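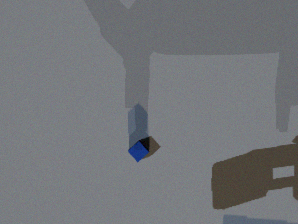 Simulated render from the demonstration set: blue cube on a speckled grey surface, with shadows in grey, slate blue and brown.

Grumitz Open Day Demonstration Set -- README

Summary
The set contains 200 simulated episodes prepared for the Grumitz open day and shown to visitors on the Tuesday afternoon programme. Each episode concerns a single task, in which a two-finger gripper is to pick up a small cube and place it at a marked goal position. All images are computer-rendered. No physical robot was recorded.

Contents
Episodes are divided between 2 lighting conditions. The first, Vikby, uses one overhead light. The second, Pidov, uses several tinted lights, so that the colour of a shadow varies with the light that casts it. The render at the head of this file belongs to the Pidov condition. In that render the gripper is present only by its shadow, a large dark grey shape with two finger-like projections.

Of the Pidov episodes, 68 begin with the gripper outside the camera's view. These are listed separately in the index and should be reported separately in any evaluation.

Use at the open day
Visitors were shown still renders on the main display and invited to judge the position of the gripper before the episode was played through. Sessions began at 2 p.m. and were repeated 3 times. Visitor responses were not retained and form no part of this release.

Known limitations
The surface carries no printed pattern or markings, and the set is therefore unsuitable for work that relies on background texture. Shadow outlines may appear slightly jagged at close range. Goal positions are stored in the episode records only -- they are not drawn in the renders.

Access and licence
The set may be used for teaching and non-commercial research. Redistributed copies must include this file. Organizations wishing to use the renders in a public display should apply to the Jafri laboratory in writing.

Maintainer
Parveen Uddin, Jafri laboratory. Corrections to the index are issued with each new version of the set.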